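ロルティドソープ織物資料館です。寝具用の布、とくに敷布と枕カバーの記録保存について、当館の方針と調査の経過をこのスレッドでお知らせいたします。長くなりますが、順にお読みいただければ幸いです。

寝具の布は、衣服や壁掛けに比べて資料として残りにくい品目です。傷めば裁ち直され、雑巾や包帯となり、最後には捨てられてきました。当館の収蔵品においても、寝具類は長く「その他家庭用布」として一括され、個別の目録を持ちませんでした。

大判の布、そして枕とカバー。いずれも家庭でごく普通に扱われる品です。 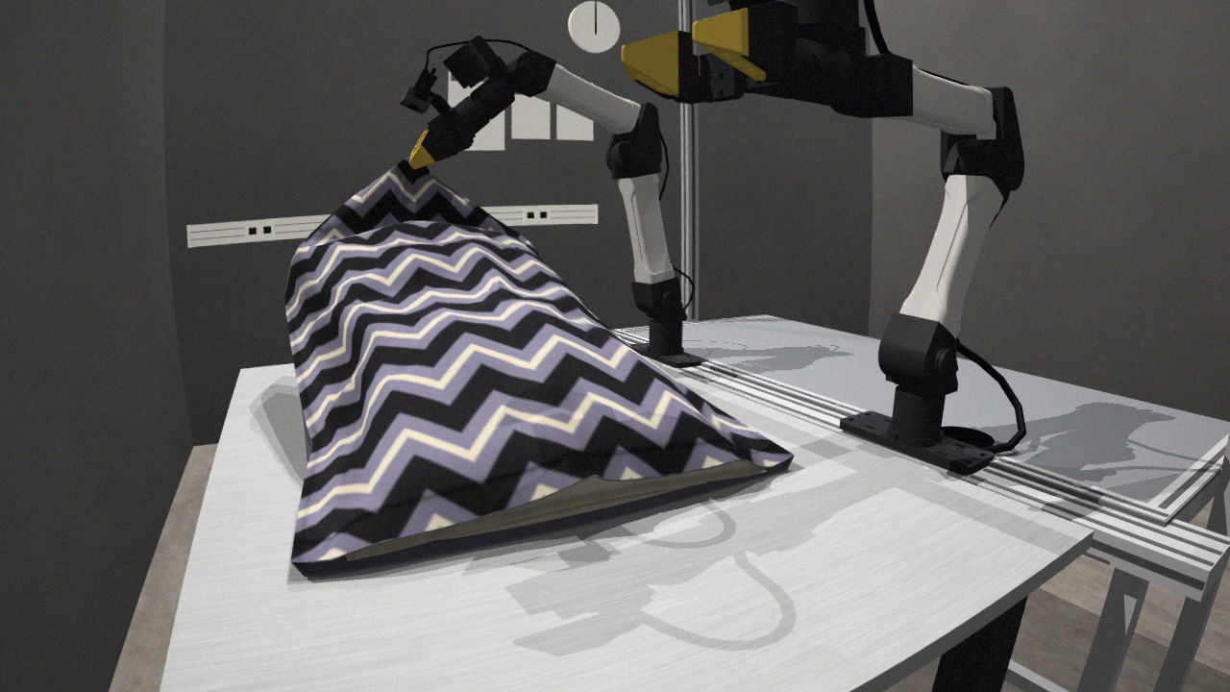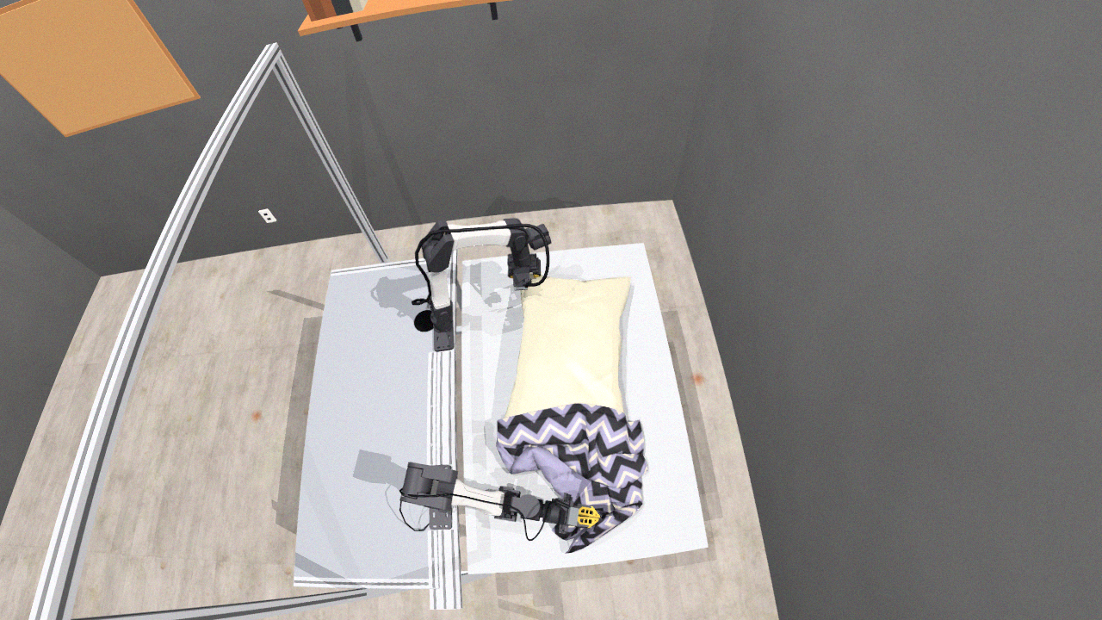

このたび目録を改め、寝具類329点に個別の番号を付しました。内訳は敷布、上掛け、枕カバー、長枕用の筒形カバーのほか、用途を確定できない断片を含みます。断片についても廃棄は行わず、同じ基準で登録しております。

調査の中心は、ホリー家旧蔵の布類です。同家は代々この地で宿屋を営み、客室用の布に糸印と呼ばれる小さな刺繍を入れていました。印には部屋の記号と組の記号があり、洗濯後に同じ組へ戻すためのものと考えられます。

糸印の多くは赤い木綿糸によるクロスステッチです。色落ちしにくい染料の糸が選ばれ、布の隅、縫い代に近い位置に入れられました。刺繍の裏面を見ますと、糸の渡し方に複数の手が認められます。

主任研究員のイェルク・フォス(Jörg Voß)は、この裏面の観察をもとに、同じ手による印を分類する作業を進めております。表から見て同じに見える文字も、裏の始末は縫い手によって大きく異なります。分類の結果は館報に掲載いたします。

あわせて、宿の洗濯帳を翻刻しております。帳面には布の種別、枚数、出した日、戻った日が記され、記入は3075行に及びます。繕いを要したものには短い斜線が添えられています。

洗濯帳から分かることの一つに、枕カバーの出し入れの頻度があります。敷布よりも頻繁に洗いに出され、冬季にもその差は縮まりません。一方、上掛けは季節の変わり目に集中しており、1月の欄には記入がほとんど見られません。

この空白を「洗わなかった」と直ちに解釈することは控えております。凍結により外部の洗濯場が使えず、宿の内部で処理した布は帳面に載らなかった可能性があるためです。台所の支出簿に石鹸の購入記録があり、現在照合中です。

枕カバーの構造についても一言申し添えます。当館の収蔵品では、口の閉じ方に紐で結ぶもの、ボタンで留めるもの、折り返しを差し込むものがあります。年代順に整然と入れ替わったわけではなく、同じ家の同じ時期の品に混在しています。

ボタン留めの品では、ボタンが失われ、糸の跡のみが残る例が目立ちます。ボタンは布よりも先に外され、別の衣服へ移されたのでしょう。当館では、欠損箇所に新しいボタンを補うことはいたしません。

敷布には、中央で縦に裁ち、両端を内側に寄せて縫い直したものが含まれます。傷みやすい中央部を端へ移し、布全体を長く使う方法です。縫い目の位置と摩耗の位置を比べますと、縫い直しの前後のどちらで傷んだ箇所かを判別できる場合があります。

この縫い直しの技法について、染織修復担当のムシュミ・モッラ(Moushumi Mollah)が解説を執筆いたしました。記事では、中央の縫い目を平らに仕上げる手順と、端の三つ折りをほどく際の注意点を図入りで扱っております。閲覧室にて無料で配布しております。

モッラの解説より引用いたします。「繕いの跡は傷みの記録であると同時に、その布がまだ使うに値すると判断された記録でもあります。修復にあたり、私どもは古い繕いをほどきません。」

保存環境についてのお問い合わせを多くいただいております。当館では白物の麻布と木綿布を巻いて保管し、巻芯には中性紙を用います。折って収納する場合は折り目に薄葉紙を挟み、定期的に折る位置を変えております。

ご家庭で古い敷布や枕カバーを保管される方は、糊を落としてからしまわれることをお勧めいたします。でんぷん糊が残った布は虫害と黄変を招きやすくなります。青み付けをした布も、同様にすすぎを重ねてください。

プラスチック袋での長期保管はお避けください。湿気がこもり、折り目に沿って染みが生じることがあります。洗いざらした木綿の袋か、使わなくなった枕カバーそのものを収納袋としてお使いいただけます。

刺繍やレースの付いた品を洗う場合は、目立たない部分で色落ちの有無を確かめてください。赤糸の糸印は総じて堅牢ですが、後年に補われた糸については保証できません。判断に迷われる品は、洗わずにご相談ください。

当館の展示「家の布、宿の布」は10月9日に開幕いたします。会場は本館2階の第6展示室です。ホリー家旧蔵の敷布と枕カバー、洗濯帳の原本、糸印の見本布をご覧いただけます。

見本布は、同家で縫い手の練習に使われたと伝わるものです。途中で文字の大きさが変わり、後半では余白が足りなくなっています。裏面もご覧いただけるよう、両面から見える展示台に収めました。

洗濯帳は光の影響を考慮し、会期中にページを替えて展示いたします。特定のページの閲覧をご希望の方は、翻刻文と複写を閲覧室に備えておりますので、受付へお申し出ください。原本の個別閲覧は会期中お受けできません。

寄贈のご相談についてお知らせいたします。当館では現在、アントウィ地区およびユラヴィク地区で使用された寝具類の情報を求めております。両地区については収蔵品が少なく、宿屋以外の一般家庭の例を確かめることができておりません。

布そのものをお譲りいただく必要はありません。糸印や口の部分の写真、寸法、使用されたご家族の記憶などをお寄せいただければ、調査資料として登録いたします。お名前の公開を希望されない場合は、その旨をお書き添えください。

現物をお送りいただく場合は、必ず事前にご連絡ください。連絡なくお送りいただいた品は、虫害の確認が済むまで収蔵区域に入れることができず、受領のお知らせまで長くお待たせいたします。

なお、以前の館報において、筒形カバーの一点を「袖の断片」と記載しておりました。縫い目と糸印の位置から長枕用カバーと判断し、新しい目録で訂正いたしました。旧番号からも検索できるようにしております。

目録の全文は閲覧室の端末で公開しております。記載の誤りにお気づきの際は、目録番号を添えて資料課までお知らせください。お問い合わせへの回答は、当館の開館時間内に担当者より差し上げます。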